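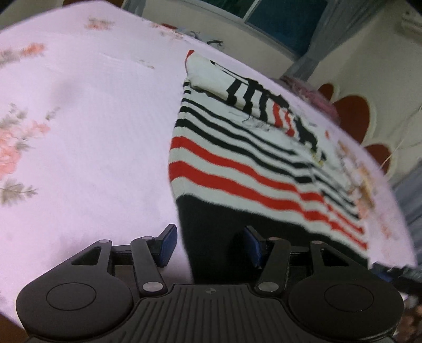 Striped knit in red, white and black on a floral sheet

Fondale Knitting Circle
Minutes of the winter planning meeting, Dec 1, 2019

Present: Araceli Espinoza (chair), Renji Hattori, Shahab Rashti, Yolotzin Barrera (minutes)
Sent regrets: Ayman Obeidat

The chair opened with a big thank-you to everyone who carried chairs. Minutes of the last meeting were approved with one fix: the yarn swap was in the Arellano Room, and the minutes had it in the library.

1. Blanket drive
Wonderful news here! We have promises for 25 blankets, and two new knitters signed up at the swap. Renji has worked out a simple square that a beginner can finish in a couple of evenings (garter stitch all the way, no purling) and he brought copies of the pattern. Shahab asked if crochet squares are welcome. Yes, very much so, as long as they match the size on the sheet. Squares go to Araceli for blocking, and the joining party will be in March.

2. Yarn order
We talked over wool and acrylic for a good while. Wool is lovely to work with, but the families need something that can go in the washer, so we are going with the acrylic from Brarnel. The order will be 3000 yards to start. Yolotzin will ask for the shade card before we settle on a second red, as the last one came out closer to orange.
Agreed: Renji to place the order.

3. Stripes
Lots of happy chatter on this one. Araceli loves wide stripes and would like to see plenty of them. Shahab likes narrow ones and showed us how he carries the yarn up the side so there are fewer ends to weave in. Everybody wanted to try it right away! He will teach it at the next knit night. 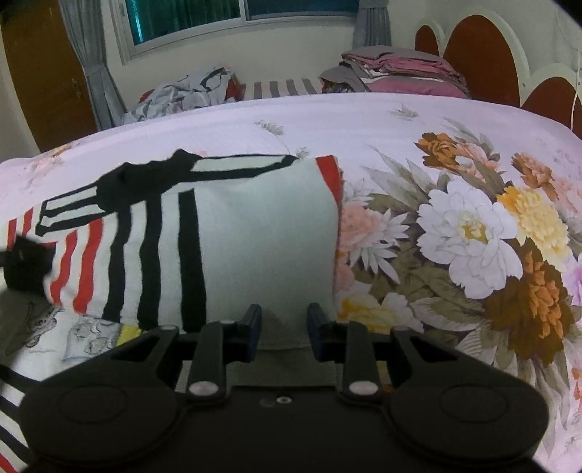
Pale cloth with red and black stripes, folded on the bed

4. Spring show table
Bravetti Hall has offered us a table by the front door, same as last year. We need 4 people for setup. Ayman sent word that he can bring the folding rack. Labels should give the fiber and washing directions.
Agreed: Yolotzin to send in the form.

5. Other business
Someone left a pair of size 8 needles and a green row counter in the kitchen. Please see Renji.

Next meeting: same room, bring your squares. Snacks: Shahab.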